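Dumplings for Two, Allegedly

My aunt's recipe makes 61 dumplings. It says "serves 2." I have never questioned it, partly out of respect and partly because I have eaten my half.

I started the dough at five and was pleating by six — badly, like someone closing a suitcase in a hurry. The bamboo steamer went out on the green checked cloth while I looked for the good vinegar.

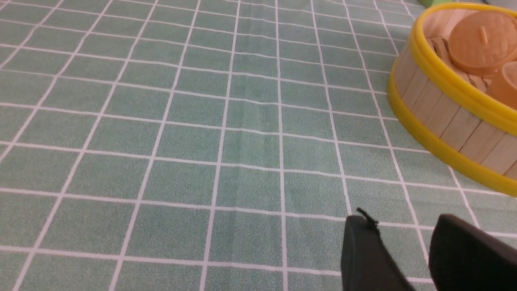
What went wrong

I forgot the cabbage leaves, so the bottoms stayed behind when the tops left. We ate them with spoons. Raphaël called it soup and asked for more.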